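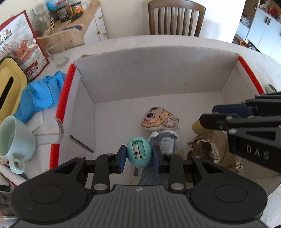 4. Limiting background apps on a Stillel phone

Read this section before you install Mavetti or any other battery helper. Most of what those apps promise can be done from the phone's own settings, and some of what they promise can't be done at all.

The steps below were written for the Stillel with the stock Jovden home screen. Menu names on other phones will differ a little.

4.1 Before you start

Charge the phone to at least 30 percent. Install any pending system update and restart. A fair number of "battery drain" complaints come from a phone that is still sorting itself out after an update, and you'll be chasing a problem that would have gone away overnight.

Write down which apps you need to hear from right away: messages, calendar, alarm, whatever your job makes you carry. You will be asked about them in step 6.

4.2 Find out what is using the battery

1. Open Settings and tap Battery.

2. Tap Usage since last full charge. Ignore the colored graph at the top. It is smoothed so heavily that a short burst of activity won't show up.

3. Tap Show all apps, then sort by Background.

4. Look for an app with a high background figure that you have hardly opened. One of these is worth more of your time than ten small entries at the bottom of the list.

Note: The screen is nearly always the largest entry. Turning down brightness will do more for most people than everything else in this section.

Note: The percentages are estimates made by the phone. Treat them as a ranking. Two apps listed at 3 and 2 percent may well be using the same amount.

4.3 Restrict an app

5. Tap the name of the app, then tap Background use. You get a choice of Unrestricted, Managed and Restricted.

6. If the app is on the list you wrote down, leave it at Managed. Otherwise choose Restricted.

7. Go back and repeat for the next app. Stop after two or three. If you restrict everything in one sitting and something breaks, you won't know which change did it.

8. Use the phone normally for a full day, then return to the list in step 3 and compare.

Caution: Do not restrict the Clock app, the keyboard or anything marked System. The Stillel lets you do it without a warning. Alarms may not ring.

Caution: Unrestricted means the phone will never step in, even when the app is misbehaving. Some apps show a pop-up claiming they need this setting to work properly. Try them on Managed first. Most work fine.

4.4 About "Clear all"

The recent apps screen has a Clear all button, and plenty of people press it out of habit. It closes the apps you were using, which then have to load from scratch the next time you open them. Loading from scratch takes power too. We have not seen a Stillel last longer because of it.

Swiping away a single app that has frozen is fine. Doing it to all of them before bed is a hobby.

4.5 Third-party managers

Mavetti can be set to close apps on a timer. If you already have it and want to keep it, change these settings:

9. Open Mavetti and turn off Auto boost.

10. Turn off Close on screen lock. Left on, this shuts down music players and step counters, and many of them start right back up again.

11. Under Notifications, turn off Savings report. The "memory freed" number counts memory the phone was going to hand over anyway when it was needed.

12. Open the exceptions list and add every app you wrote down in 4.1.

Mazurek takes a different approach and only reports what is running. It makes no changes, so it can't do much harm, though the stock Battery screen shows nearly the same list. The paid version adds a history going back further than you are likely to look.

Note: Running both managers together is not recommended. Mavetti sees Mazurek as a background app and closes it.

4.6 If nothing improves

Check the signal before blaming software. A phone hunting for a weak signal in a basement will run down no matter what you restrict. Turn on airplane mode for an hour and see whether the drain slows.

The Stillel battery is rated at 2000 mAh, which was never generous. After a couple of years it holds noticeably less, and no setting brings that back. See Section 9 for battery replacement.

To undo all the changes in 4.3, go to Settings, Battery, Reset app limits. Mavetti's settings are kept separately and are not affected.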